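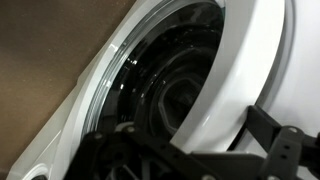

Nine Six Six

Jade Wainwright got the door wrong five times before lunch and nobody said a word, which was worse.

Not badly wrong. A bump. A slide. The finger catching the white rim and then skating off it, and the whole arm giving a little shiver, the way you do when you miss a stair. She had the handles in both fists and her tongue between her teeth. On the screen — drum, dark, that eight-sided thing at the back of it like an eye that wouldn't blink.

"Again," said Staniforth.

"I know again."

"I'm only saying it for the log."

He said everything for the log. Coughed for the log, she reckoned. He sat behind her with his boots up on the heater and the clipboard on his knee, although the machine kept its own count and kept it better.

Hametbridge had been a carpet warehouse. You could still smell it when the heaters came on. Now it was kitchens, or bits of kitchens, a sink with no pipes, a cooker, a bed for some reason, and at the far end behind the brown boards the washer. Twelve-hour hire on the building, so you worked the twelve hours. Rarnex paid by the good take. A good take was door open, hand in, hand out, door shut, no stops. A bad take paid nothing and went in a different folder.

She'd asked once what they did with the different folder.

"Same as the good one," Staniforth had said. "Only they tell it no."

She breathed out. Squeezed the left handle. Brought the arm across, down, tilted it because tilting was the only way to get the bracket past the rim without a clout, and the picture tipped over with it so the washer leaned like a ship going down. You stopped noticing that after the first week. Her mum's washer looked wrong to her now. Too upright.

In. Past the glass. Slow. Black on black, she lost the finger against the dark and had to go by feel, and there wasn't any feel, only a buzz in the handle that came half a beat late. Half a beat was plenty. Half a beat was a dent.

Buzz.

Stop. Wait. Out.

"Good," said Staniforth, sounding surprised. "That's a good one. Nine six one."

Nine hundred and sixty-six was the number. Kirkodmont wanted nine hundred and sixty-six, God knows why, somebody had a sheet. When they hit it the washer job was finished and so was the contract, and that was meant to be good news as well.

She did two more. Quick, before her hands could think about it.

Then tea.

Tea was a kettle on the floor and the mugs nobody had claimed. Staniforth had a biscuit tin he kept locked in his car. She stood by the boards and shook her wrists out and looked at the arm, which was sat exactly where she'd left it, one black finger up near the rim, patient as anything. Like somebody about to knock.

"Do you talk to it?" she said.

"Do I what?"

"Nothing."

"My wife talks to the satnav," he said, after a bit. "Thanks it."

She'd got this job in December. Before that it was the laundry on Cotter Road, the real one, nine years of it, hospital sheets and hotel sheets and once a whole parachute. Steam up to the ceiling. You got so you could do a drum blind, reach in and round and have the lot out in one pull, and talk the whole time, and never once look. Then they shut the day shift. Then the nights. The woman from the agency had read down her form and stopped and said oh, you're laundry, oh they'll love you.

And they did sort of. For about a week the Kirkodmont lad had come up on the train with his laptop to watch her. He was very polite. He kept saying natural. Could she do it more natural.

"I am doing it natural. It's that that's not natural." Pointing at the arm.

"Just how you'd do it at home."

"At home I've got an elbow."

He'd wrote that down.

What she never told him was the trick. There was a trick. Back of the drum, on the upswing, you turn your wrist over so the knuckles go along the top, because that's where things stick, the sock, the one pillowcase, the pair of knickers that goes round with somebody else's wash and ends up God knows where. Everyone on Cotter Road did it. Old Pat taught her and somebody taught old Pat. It took half a second. It was the difference between an empty drum and a drum you thought was empty.

She hadn't done it once in this building. Nine hundred and sixty-three good takes and she'd gone in straight and come out straight every time, like the sheet said. Door, in, out, door.

It wasn't spite. She'd told herself that a few times. They hadn't asked for it, was all. It wasn't on the sheet and they weren't paying for it.

"Three to go," said Staniforth. "We could be off by four."

"What'll you do? After."

"They've a dishwasher at another site. Want me on that." He looked at his boots. "They've not said about you?"

"They've not said."

"They might yet."

"They might."

She rinsed her mug and went back to the handles.

Nine six four. Fine. Dull. The rim slid past all white and shiny and she hardly looked at it.

Nine six five she nearly lost, caught the plastic on the way out, felt the buzz and thought that's it, that's a no, but it skated and came clear, and Staniforth let it go with a sniff. He was kind, really. It came out as sniffing.

Last one.

She rolled her shoulders. Got her feet flat. The heater ticked. Somewhere past the boards the kettle was clicking as it cooled and there was that carpet smell, wool and glue, and she thought about Pat, who'd had hands like a pair of gloves left out in the rain, and who used to say get your knuckles up, Jade, get your knuckles up, it's not going to bite.

Tilt. Across. Past the rim. Past the glass.

In.

She held it there. On the screen nothing, black, and the rings going round the back, faint, and that eye thing in the middle of them. She could of come straight out. Anybody would.

"You all right?" said Staniforth.

She turned her wrist over.

The handle didn't like it. It grumbled right up into her elbow, and the picture swung round until she'd no idea which way the floor was, and she went by the buzz. Up. Along the top. Half a second, only the arm was slow so it took five, five long ones, the back of that black bracket going over the roof of the drum the way you'd check under a child's pillow for a tooth. Nothing there. There was never anything there, they never put any washing in the bloody thing.

Down. Out. Door.

Click.

She let go of the handles. Her palms had gone the shape of them.

Staniforth hadn't moved. The pen was over the paper. He had been stood behind her for all of them, every single one, and he knew what a take looked like as well as he knew his own front path.

"What was that?" he said.

"That's how you do it."

"It's not on the sheet."

"No."

"It'll be the odd one out. All the others straight and then that. They'll likely chuck it."

"They might."

"If they chuck it we're one short."

"Then I'll have to come back tomorrow, won't I," Jade said, "and do another."

He thought about it. She watched him think. The arm waited by the shut door with its finger up.

"You'd have to do it the same way twice," he said slowly. "If it was going to learn it. Twice at the very least, I'd have thought. More than that. You'd want a good few."

"I'd want hundreds."

"Hundreds," said Staniforth. He sniffed. He took his boots off the heater and went out to the car, and she sat and listened to him rattling about in the boot. When he came back he had the biscuit tin, and he put it down next to the handles with the lid off and picked up his phone to ring Kirkodmont.

"It's about the washer," he said, into it. "No. No, it's not broke. It's only we've been doing it wrong."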